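Home cider, from the kitchen worktop

If you have a glut of apples and a free Tuesday evening, have a go at cider! Wash everything twice, then chop the fruit, bruises and all (cut out anything brown and mushy). A mix of sharp and sweet apples gives a much livelier drink.

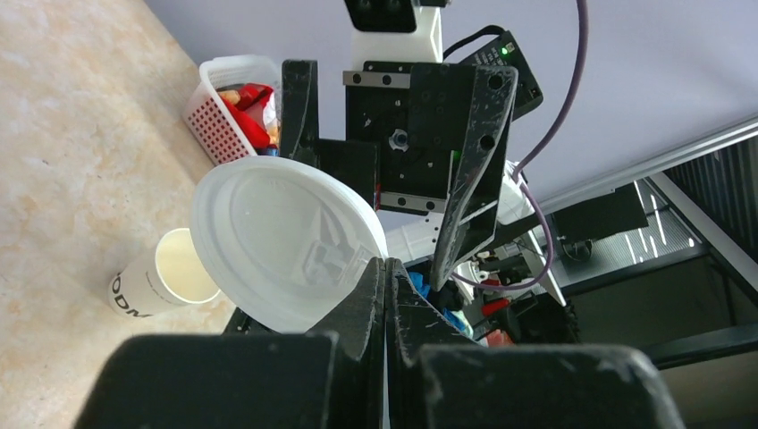 Freeze the chopped apples overnight and thaw them before pressing. They give up far more juice, and your arms will thank you.

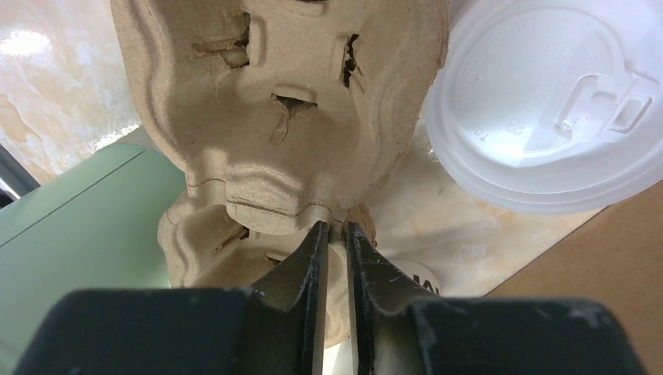

Pour the juice into a clean demijohn, leaving a good gap at the top for froth. Yvonne Wainwright stands hers on a tray, and after my first sticky cupboard I do too. Add the yeast, fit the airlock and keep it somewhere steady, well away from the boiler.

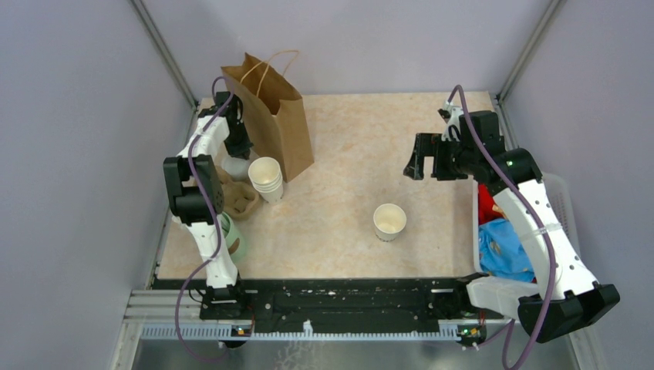
Once the bubbling has stopped completely, siphon it off the sludge into a second demijohn. Go slowly, and keep the tube off the bottom. 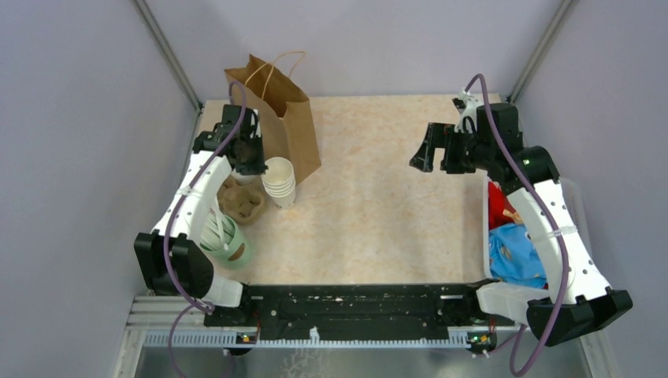 For a bit of fizz, use proper pressure-rated bottles and measure the priming sugar with scales. Leave it 2 months if you can bear to. Mine was lovely by December, especially with a strong cheddar!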